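How to Make a Simple Protection Jar for Your Front Door

I get more emails about protection jars than anything else on this site, so I'm finally putting my whole method in one place. It's the first working I ever did (at my kitchen table in Prudthorpe, with the radio on) and I still make a fresh one every November. You don't need an altar, a robe or a fancy athame. You need a jar with a lid and an hour when the phone won't ring.

What you'll need

A small glass jar, clean and completely dry
Coarse salt, enough to fill the bottom third
Dried rosemary
2 bay leaves
12 whole cloves
A few rusty nails or pins (new ones work too)
A slip of paper and a pen
A black or white candle
Matches

I buy my herbs from Skumow, a little shop that mails them in paper envelopes, but the rosemary in your spice rack is fine. Mine came from the grocery store for years and the jars never complained!

Step 1: Clean your space

I mean actual cleaning first. Wipe down the table, sweep the floor, take out the trash. I used to skip this and go straight to the incense, and my workings always felt muddled. Now I start at the back of the house and sweep toward the front door, and I open the door at the end and push the dust right out over the step. If you like smoke, light a bit of rosemary in a fireproof dish and carry it from room to room with a window open. If you have asthma or a parrot, ring a bell instead.

Step 2: Ground yourself

Sit down with both feet on the floor. Breathe in slowly, breathe out slower, and picture roots going down from your heels into the dirt. I usually give this as long as it takes a kettle to boil. Some people call a circle at this point and some don't. I do for bigger work, but for a jar I just say out loud what I'm there to do. 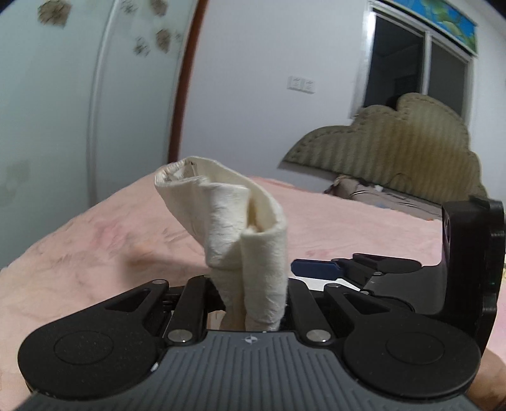
Step 3: Write your petition

On your slip of paper, write one plain sentence about what you want. Mine says "This home and everyone who sleeps in it is safe." Keep it in the present tense, and keep it short enough to remember. Fold the paper toward you once, turn it, and fold it again. When I'm sending something away I fold away from me, but here you're keeping the safety in.

Step 4: Fill the jar

Salt goes in first. Then the nails, points up if you can manage it (I can't, they always fall over). Drop the cloves in one at a time, and say your sentence with each one. It feels silly for the first three or four and then you kind of sink into it. Crumble in the rosemary, tuck the bay leaves down the sides, and push your folded paper into the middle. Top it off with more salt until there's hardly any room left to rattle.

Step 5: Seal it

Screw the lid on tight. Light your candle, let a pool of wax build up, and drip it around the edge of the lid until the seam is covered. Put the jar on an old plate for this, and tie your hair back, please! I have a story about bangs that I won't go into. While the wax is still soft you can press a mark in it. I use a little rune I learned from a pamphlet by Dandholm Press, but your initials are perfectly good.

Step 6: Put it in place

Traditionally these get buried by the front step, and old bottles still turn up under hearths and doorways when people renovate. If you rent, or your step is concrete like mine, put it on a shelf near the door behind something boring. Mine lives behind a vase. Check that kids and pets can't get at it, what with the nails and all.

Looking after your jar

Once a month I pick it up, give it a gentle shake and say my sentence again. That's the whole upkeep. If the jar cracks, thank it, wrap it up well, put it in the trash away from home if you can, and make another one. Cloudy salt usually means damp got in, so dry your jar better next time.

A few questions I get a lot

Does the moon matter? I like a waning moon for protection work, but I've made jars at every phase, including one at 22 minutes past midnight because I couldn't sleep.

Can I swap the herbs? Sure. Basil, black pepper and garlic skins all have a long history at the door. I'd keep the salt, though.

Can I make one for a friend? Ask first. I'm firm on that one. If they say yes, get them to write the petition in their own hand, and let them choose where it goes.

Next month I'll be posting my Lytvynenko floor wash, the one with lemon peel, so save your lemons.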